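Foro Casa y Orden » Mudanzas y trasteros » Cajas blancas sin rotular: ¿locura o método?

Página 1 de 1

veronika_juhasz
Mensajes: 27
Buenas a todos. Me mudo en mayo de un piso con trastero a otro sin trastero (ya, ya lo sé, no me riñáis) y llevo una semana metiendo cosas en cajas. Mi duda es la siguiente. Tengo un montón de cajas rectangulares de cartón blanco, de las rígidas, todas lisas, sin una letra ni un dibujo. Me las regaló una compañera que cerraba la tienda y son una maravilla, apilan genial y no sueltan pelusilla como las marrones. El problema es que son todas iguales y ya he abierto la misma tres veces buscando los cargadores.

¿Las rotulo con rotulador y las estropeo para siempre? ¿Pegatinas? ¿Una lista en una libreta? Me da pena escribirles encima, porque luego las quiero poner a la vista en una estantería del pasillo.

Saludos, Veronika

pinzadeltender
Mensajes: 399
¡Bienvenida al club de los que se mudan en primavera! Rotulador NO, por favor. Yo lo hice con unas blancas muy monas que tenía para las fotos y a los dos años quería guardar otra cosa y ponía FOTOS MAMÁ en letras de cinco centímetros. Intenté taparlo con papel adhesivo y quedó un parche que se veía desde la puerta.

Lo que hago ahora: cinta de carrocero en el lateral corto y escribo en la cinta. Se quita sin llevarse el cartón (si no la dejas meses al sol, ojo) y cuando llegas a la casa nueva la arrancas y tienes la caja como estaba.

Curro_Baldas
Mensajes: 310
Siento discrepar con pinzadeltender pero la cinta de carrocero se despega sola en cuanto hay humedad. En mi última mudanza llegué con la mitad de las etiquetas en el suelo de la furgoneta y sin saber de qué caja era cada una. Un rotulador gordo y se acabó, que son cajas, no muebles. Si quieres algo bonito para el pasillo ya te comprarás algo bonito para el pasillo.

pinzadeltender
Mensajes: 399
Pues será la cinta que compras tú, Curro, porque yo llevo cuatro mudanzas con la misma marca y no se me ha caído ni una. La barata del bazar sí que se cae, te lo compro. Y Veronika ha dicho bien claro que las quiere reutilizar a la vista, así que lo del rotulador gordo no le sirve.

Curro_Baldas
Mensajes: 310
Lo he leído, lo he leído. También digo que nadie reutiliza las cajas de la mudanza. Se dice siempre y acaban dobladas detrás de una puerta.

lola_del_quinto
Mensajes: 10
Hola!! Yo soy nueva pero me meto jajaja. Yo sí las reutilizo, Curro, tengo las mantas del sofá en una desde hace años. A mí lo que me funciona es numerarlas. Un numerito a lápiz en una esquina, pequeñito, y una nota en el móvil: 1 cables, 2 manteles, 3 cosas de coser... El lápiz se borra con goma y en el pasillo no se ve nada. Lo único malo es que mi marido nunca encuentra la nota y me llama al trabajo para preguntarme en qué caja está el destornillador.

veronika_juhasz
Mensajes: 27
¡Ay, lo del lápiz me encanta! No se me había ocurrido y mira que es sencillo. ¿Pero no te vuelves loca el día de la mudanza? Es que los que cargan necesitan saber a qué habitación va cada una, y un numerito en una esquina no les dice nada. Había pensado en contratar a los de Flustia, que me los recomendó una vecina, y me han pedido que ponga la habitación bien grande en cada bulto.

Vacía no pesa nada, por cierto, pero con libros ya no sé si aguanta. He llenado una con novelas y el fondo se comba un poquito.

lola_del_quinto
Mensajes: 10
Para la habitación, un folio de color pegado con un trocito de cinta. Azul baño, verde cocina, lo que sea. Y pones el mismo folio en la puerta de la habitación en la casa nueva. Ellos ven verde y lo dejan donde está el verde. Luego tiras los folios y te queda tu lápiz. Así contentas a los dos, a pinzadeltender con su cinta y a ti con tus cajas limpias :)

Y novelas NO, hija, que las blancas estas tienen el fondo de solapa.

Curro_Baldas
Mensajes: 310
En lo de los libros estamos todos de acuerdo, por fin. Los libros en cajas pequeñas y marrones de canal doble, y cinta en cruz por debajo. Yo las compro en el almacén de Tinach, el que está al lado de la rotonda, y me salen mejor que en la ferretería. Las blancas para ropa blanda, cojines, papeles sueltos y tonterías.

Lo de los folios de colores me parece bien siempre que no llueva.

gatoenlamaleta
Mensajes: 310
Llevo rato leyendo y me sorprende que no haya salido el tema de por dónde se agarran. Esas cajas lisas no tienen asas, y el cartón satinado resbala. A mí se me fue una escaleras abajo con la vajilla de diario (tres platos vivos, el resto al contenedor). Desde entonces, o las cojo por debajo con las dos manos, o les paso una cinta alrededor y hago un asa.

Y otra cosa, la tapa. Si es de las que encajan por fuera, al levantarla por la tapa te quedas con la tapa en la mano y el contenido en los pies.

veronika_juhasz
Mensajes: 27
Gato, lo siento por la vajilla, qué dolor. Las mías no son satinadas, son más bien mates, agarran bastante bien. Pero tomo nota de lo de debajo, porque yo las iba cogiendo por los lados como si fueran un bocadillo.

Os cuento cómo voy. Esta tarde he hecho la prueba del sistema de Lola con las que tengo ya cerradas y he tardado casi 10 minutos, nada, un suspiro. Número a lápiz en el lateral estrecho, folio amarillo para el salón, folio rosa para el dormitorio (no tenía más colores, la cocina va en un rosa con una raya). La lista la llevo en papel, pegada dentro de la puerta del armario, porque lo del móvil y el marido me ha dado miedo.
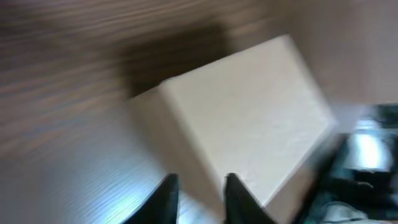
La que me tiene frita es la de los cargadores. La he puesto la última para que quede arriba del todo y aun así me he vuelto a equivocar y he abierto la de los manteles. Lola, dime que esto mejora. También he decidido que las novelas salen de ahí mañana por la mañana, en cuanto me acerque a por unas marrones, que paso por la rotonda de camino al trabajo.

Una duda más y os dejo en paz: ¿vosotros precintáis las blancas o las dejáis solo con la solapa metida? Si les pongo precinto, al arrancarlo se llevan la capa de fuera y adiós cajas bonitas.

pinzadeltender
Mensajes: 399
Precinto jamás. Cuerda de algodón cruzada, con lazada arriba, como los paquetes de pastelería. Y de paso te sirve para agarrarlas, que es lo que decía gato.

gatoenlamaleta
Mensajes: 310
La cuerda fina se clava en los dedos. Si pesan, usa cinta ancha de tela, de la de persiana. En mercería la venden por metros. Yo gasté un rollo de Hajdu que tenía de unas cortinas y sigue entero, lo guardo para la próxima.

Curro_Baldas
Mensajes: 310
Cuerda, cinta de persiana, folios rosas con raya... Vais a tardar más en adornar las cajas que en llevarlas. Film transparente, tres vueltas, y listo. No toca el cartón con pegamento, no se abren las solapas y se ven los números de Lola a través.

lola_del_quinto
Mensajes: 10
Uy, Curro, pues eso está muy bien pensado jajaja. Que conste que lo del film da muchísimo plástico, pero para las que llevan papeles sueltos yo lo haría.

Veronika, lo de los cargadores mejora cuando los sacas de la caja y los metes en tu mochila, en serio. Cargadores, papel higiénico, tijeras y la cafetera viajan conmigo y no los toca ninguna empresa.

pinzadeltender
Mensajes: 399
Film en el pasillo una semana con la calefacción puesta y me cuentas cómo huele. Pero bueno, para un trayecto corto vale. Y sí a la mochila de Lola, yo añado una bombilla, que en el último piso no me dejaron ni una.

veronika_juhasz
Mensajes: 27
¡La bombilla! Apuntada. Vale, decido: film en las de papeles, cuerda en las de ropa, y los cargadores a la mochila ahora mismo, antes de volver a perderlos. La estantería del pasillo es una Flulden que me deja la inquilina anterior y la tengo que medir todavía, porque como las cajas entren justas de fondo me va a tocar ponerlas de canto y entonces el número se queda mirando a la pared...

Curro_Baldas
Mensajes: 310
Mide primero y numera después, mujer.

veronika_juhasz
Mensajes: 27
Ya están numeradas, Curro. Para algo es a lápiz, ¿no? Mañana voy con el metro y os digo el fondo.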